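Dulteo white cups, two months in

Filed under kitchen by Viorica Delić

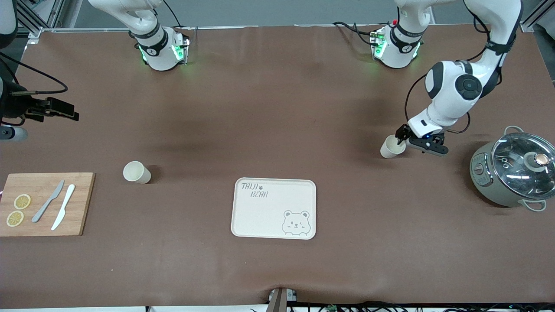

What they are

Dulteo sells a plain white cup with no handle, wider at the mouth than at the base. It comes in one color and one size. I bought a set of eight in January to replace a mixed shelf of mugs, half of them chipped. They cost 33 for the set at Softić, which was the lowest price I found that week. The Dulteo site had them a little higher, with shipping on top.

There is no pattern and no printing on the side. If you want something with a bit of decoration, look elsewhere. I wanted cups that would match when one breaks and I have to buy another.

Holding and drinking

The taper is the main thing to get used to. You hold it lower than you would a mug, and your fingers close around the narrow part. With cold drinks and water it is comfortable. With coffee straight from the pot it gets too hot to hold for the first few minutes. I pour a little short and grip it near the rim until it cools. Fatos uses a sleeve from an old takeout cup and says that solves it.

The rim is smooth and thin enough that it doesn't dribble. It holds a normal cup of coffee with room for milk. It won't hold the large mug's worth that some people pour in the morning.

Stability

My one real complaint. The base is narrow compared with the mouth, so the cup tips more easily than a straight-sided one. A sleeve caught on the rim is enough. Full, it is fairly steady. Empty, it goes over with a light knock, and once it is on its side it rolls in a curve instead of a straight line. On a table with no lip at the edge you have a moment to catch it.

I have knocked over maybe four so far, and one went off the counter onto a rubber mat and was fine. I have not dropped one on tile and don't plan to. If you have small kids or a cat that walks on the table, I would look at the Trinard tumbler, which has a wider foot and weighs more. Azra Krasniqi has had those for years and likes them, though they take up more shelf space.

Stacking

They nest, but don't go past four. At five the stack leans, and the bottom two start to stick together. A twist gets them apart when dry. If you put them away damp they hold on to each other and you have to run warm water over the outside one. I now keep them in two stacks of four on the lower shelf, which leaves the top shelf free for bowls.

Cleaning

No trouble in the dishwasher, top rack, open end down. They lean over between the prongs if the rack isn't full, and then you get a puddle in the base. Putting a glass on either side keeps them up. By hand, a sponge reaches the bottom with no effort. My hand isn't large, but Marin Stoyanova, who has bigger hands than I do, also had no problem.

Tea leaves a brown ring if you let it sit overnight. Baking soda and a damp cloth takes it off. I tried the powdered cleaner from under the sink first and it did a worse job.

Other uses

I use one for measuring out rice, since two level cups feed the three of us. Another sits by the stove with wooden spoons in it, but it is too light for that job and falls over when I pull a spoon out at an angle. A heavy jar is better. They do well for starting herbs on the windowsill if you don't mind there being no drainage hole. Water lightly.

Would I buy them again

Yes, at 33 for eight. I would not pay 40, and that is what they were asking last Friday when I checked. They look tidy on the shelf, they are easy to wash and replacements are easy to get. Get something with a wider base if tipping is going to bother you. Get a mug if you drink your coffee very hot.

Four out of five.

Recent reviews
Trinard tumbler, wide foot
Curthorpe dish rack, second look
Softić store-brand sponges
A cheap bread knife that stays sharp (Beril Uysal)
Curthorpe shelf risers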